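The Claim

The letter from the Ministry came on a Monday-looking sheet of gray paper, folded twice. Modupe Bassey read it standing up, then sat down and read it again.

Her claim for compensation had been received. It was number 289. The court in Sirton would hear it in July, if the court was sitting in July.

She had been a radio reporter for 16 years. She had covered the dock strike in Utar and the election in Simiyu, and in all that time the worst thing that had happened to her was a broken recorder. Then a policeman at the Stunetti bridge swung a baton at the hand that held the microphone. Two of her fingers no longer closed.

The police report said she had fallen.

"Three people saw it," her lawyer said on the phone. "One has moved away. One won't sign. The third is your sound man, and they'll say he works for you."

"He does work for me."

"That's what they'll say."

The station had kept her on. She read scripts in the mornings and edited in the afternoons, upstairs, where the desks looked down on the main floor. She had learned to cut tape with her left hand. It took her twice as long, and the younger editors pretended not to notice.

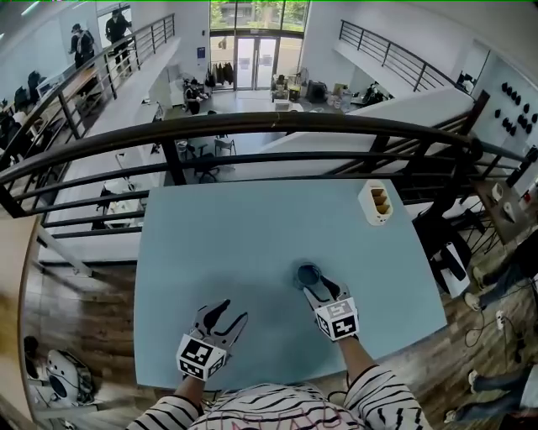 A cup and a desk organizer on the upstairs table.

In the second week of the month a man called the news desk and asked for her by name. He said he had been on the bridge that day, on a bus, and had filmed from the window. He wanted 3,000 for it.

"We don't pay for footage," she said.

"It's not for the station. It's for you."

She told him she would think about it. She had 200 in the bank and rent to pay. That night she wrote the number on the back of the gray letter and looked at it for a while - then she called him and said no.

He was quiet. She could hear a television in his room, and a child asking for something.

"Can you see my hand in it?" she asked.

"Yes."

"Can you see his?"

"Yes," the man said. "You can see his face, too."

She gave him the lawyer's address and the claim number, and spelled her last name for him slowly. He didn't say whether he was writing it down.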